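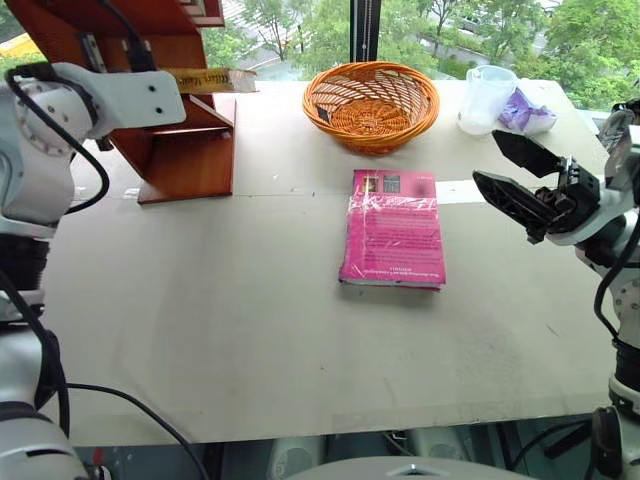

先别问手臂多少钱,先问桌子、电源和备件谁出钱。上回那篇讲桌面双臂的文章下面,有读者留了这么一句,还补充说他把预算全押在两条手臂上,到货以后发现桌子晃得没法用,又等了一个月才补齐。

这条留言值得单独写一篇。下面按买的先后顺序来讲,适合想在家里工作间或小作坊里放一套双臂、让它收拾桌面和归置小件的人。工业产线的要求不一样,不在这里说。

先列活,再列设备

拿一张纸,把想让手臂做的事写下来,一行一件。写具体的东西,不要写“整理桌面”。比如:一本套着透明塑料套的平装书,要从桌子中间拿到架子上;一只藤编的篮子,要挪开;一只带把手的半透明量杯,要放回原处。写完以后给每样东西标三件事:多重,多厚,表面什么样。

标完就会发现,难的往往集中在几样东西上。平放的薄书难拿,夹爪伸不到书底下,要么推到桌边再夹,要么在书底垫一条东西。塑料套有折痕的地方会反光,镜头看过去一块亮一块暗。半透明的杯子也麻烦,深度相机测出来的距离常常不准。揉成一团的布每次形状都不同。

单子上最好不超过10样。超过的先划掉,以后再加。我们在Lukavside的工作间第一次列单子时什么都往上写,连拧瓶盖都写了,最后按拧瓶盖选的夹爪,拿书反而不好使。

把单子留着,后面选夹爪、选相机、验收都要用到它。

桌子

桌子是最容易省错钱的地方。两条手臂同时动,桌腿稍微软一点,末端就会跟着抖。买之前在店里用两手按住桌面一角左右推一推,推得动的不要。

桌面颜色选浅的、哑光的。浅色台面上放深色东西看得清楚,脏了也容易发现。缺点是白色的小东西在白色台面上不好分辨,这时垫一块有颜色的垫子就行,不用换桌子。

台面有拼缝的,注意两块板是不是一样高。用指甲横着刮过去,能感觉到台阶的,推书的时候会卡。可以请木工刨平,也可以在分工作区域时避开那条缝。

桌子下面要留空。控制箱、电源、理线都要地方,底下装满抽屉的写字台不合适。桌子深度按手臂实际能舒服够到的距离定,不要按说明书上的最大臂展定。手臂伸直了以后能出的力和能转的角度都变小,说明书上那个数字在干活时基本用不上。

胶带是便宜的好东西。在桌上贴一条,标出架子该靠在哪里,碰歪了能照着摆回去。每次开工前看一眼架子和胶带有没有对齐,能省掉许多重新标定的时间。

手臂

报价单要拆开看。我们问过Grundex和另外两家,给出来的总价差不多,拆开以后差别很大:有的含控制箱,有的不含;有的含安装法兰,有的要另买转接板;有的线只给标准长度,加长要单独订货。要求对方把下面这些逐项写明,没有的写“无”,不要空着:

手臂本体,左右各一
控制箱和急停按钮
电源线、通信线,写明长度
安装板和螺丝
末端转接件,写明孔位
软件授权,写明一次性还是按年
运费和开箱调试
保修年限,以及返修时往返运费谁付

末端转接件要特别问清楚。手臂末端的孔位和夹爪的孔位对不上是常有的事,现做一块转接板又要钱又要等。下单前把两边的图纸都要来,打印成一比一的纸样,叠在一起对着灯看。

负载不要选得刚刚好。夹爪本身有重量,线也有重量,再加上手里的东西。把单子上最重的那样东西和夹爪加起来,再留一半余量。

线比手臂先坏。手臂外面走线的,线要留出弯头,也不能留得太多,多了会垂到桌上扫到东西。买的时候同型号的线多订一套,单独装袋写好标签。

夹爪

先买最简单的平行夹爪。两个指头一开一合,坏了好修,指尖也好换。多指的、吸盘的都等第一批活干顺了再说。我们用过Gudton的一款,开口够宽,夹篮子边沿没有问题,夹薄书时在指尖贴了一层橡胶。橡胶片用完很快,一次多买几张。

两条手臂的夹爪不一定要同时买。有些活一边只需要一个平板推一推、挡一挡,装个托板就够了。钱紧的话,先给常用的那只手买夹爪,另一只手等几个月。

指尖可以自己打印。打印件算消耗品,在预算里单列一行,不要混在“杂项”里。

相机和光线

相机装在头部位置,能看到整张桌子,但手臂一伸过去就挡住一块。预算够的话在手腕上再加一只小的。加了以后线也多一根,前面留线的时候要算进去。

桌子靠窗的,要把窗帘写进预算。窗外有树,太阳一动树影也动,早上调好的参数下午就不一定行。用遮光的卷帘,拉下来以后桌面上只用自己的灯。灯选能调亮度的,从两侧斜着照,别正对着塑料套和光滑封面。

如果不想装窗帘,就把桌子转个方向,让相机背对窗户。这一步不花钱,应该最先试。

桌上的家具和道具

架子、篮子、杯子这些东西也要花钱,而且最好买双份。篮子选编得密一些的,孔眼太大,指尖会卡进去。架子不要选太轻的,轻的被碰一下就走位;轻架子已经买了的,底下垫防滑垫,或者在底板上压重物。架子上横放的书不要伸出边框太多,手臂从旁边过的时候会带下来。

练习用的书去旧书店买,挑厚薄不同的。封面最好颜色鲜明,在浅色台面上一眼能认出来。

擦桌子的布放在固定的地方,不要随手丢在工作区里。

预算怎么分

下面是我们自己用的分法,照着改就行。把总数当成一整份:手臂占一大半,夹爪和转接件占一成多,相机、灯、窗帘合起来一成,桌子和架子一成,剩下的全部留给线、指尖、备件和运费。备件那一格不准动用,手臂到货之前谁来借都不借。

软件按年收费的,要写进第二年的账。许多人第一年买得很高兴,第二年续费时才翻合同。

占地也算钱。在Yeo的展厅里看着不大的一套,搬回家以后还要加上人站的位置、开柜门的位置和急停按钮前面的空地。先用纸箱板剪出桌子的大小铺在地上,在旁边走动几天再决定。

租还是买

活还没定下来的,先租。租期选短的,押金条款看仔细,重点看“正常磨损”怎么写。外壳划痕、线皮磨白算不算正常磨损,让对方写在纸上。租的时候把每天用了多久、干了哪几样记下来。连续4周每周都在用,再考虑买。

二手的也可以看。看二手手臂,要求通电,让每个关节单独慢慢转一遍,手放在外壳上听声音、感觉有没有一顿一顿。再看螺丝头,十字口拧花了的说明拆过,问清楚拆过什么。二手夹爪看两个指头闭合以后是不是平齐。没有原装控制箱的二手手臂,再便宜也别要。

下单的时间

从下单到能干活,我们那次用了19周,其中等手臂最久,转接板其次。排计划时把桌子、窗帘、灯排在前面,手臂到货时这些应该已经就位。12月下单的要留心,许多供应商年底盘点,发货会拖到年后。

到货当天先别拆所有箱子。对照报价单一箱一箱点,外箱有破损的先拍照再签收。螺丝包倒在盘子里看,少一颗就当天写信要。

验收

用最开始那张单子验收。每样东西放在平时放的地方,让手臂做8遍,记下成了几遍。不要挑角度,也不要事先擦桌子。书做完正面再做背面,两面的封面反光不一样,厚薄摸着也有差别。

供应商来调试时,让他们用你的东西调,不要用他们带来的方块。方块谁都夹得起来。

验收没过的项目写成单子,双方签字,写明哪天再来。尾款等单子清完再付。合同里没有尾款这一条的,下单前加上。

用起来以后

每周拧一遍夹爪和转接板上的螺丝,在螺丝头和板子之间画一道记号线,线错开了就是松了。

桌面每天收工时擦。台面上的小黑点有时是橡胶指尖掉的屑,突然变多就该换指尖了。

线皮每个月看一遍,重点看肘部弯折的地方。发白的记下来,发裂的马上换。

备件用一件补一件,在本子上写清楚日期和订货地方。本子挂在桌边,不要放在电脑里。

更新于 10/17/24

相关文章

桌面急停按钮装在哪一侧
给旧工作台加固桌腿的三种办法
遮光卷帘的量法和装法
平行夹爪指尖的打印材料比较
小工作间怎样走线不绊脚
报价单里常见的漏项

读者留言

匿名读者:转接板那一段说得对。我把两张图纸叠在一起看过,孔位没问题,结果螺丝长度不对,顶到里面的垫片。建议加一句螺丝长度也要核。

匿名读者:请问桌子用钢架的好还是实木的好?我家地面不平。
回复:都可以,先解决地面。买带可调脚的,调平以后把锁紧螺母拧死。实木的换季后要重新调一次平。

匿名读者:租过三个月,退的时候扣了线的钱。合同里写的是“附件完好”,没写磨损。大家签之前一定看这一条。

匿名读者:薄书垫东西的办法试了,用的是一片硬纸板,比书窄一点,两头露出书来。夹是能夹起来,放回去的时候纸板会跟着走,后来用双面胶粘在桌上了。

匿名读者:窗帘那一项我原来完全没算,已经补进表里。灯有没有推荐的瓦数?
回复:看桌子大小,买能调的,先从最暗往上调,调到塑料封面上没有亮斑为止。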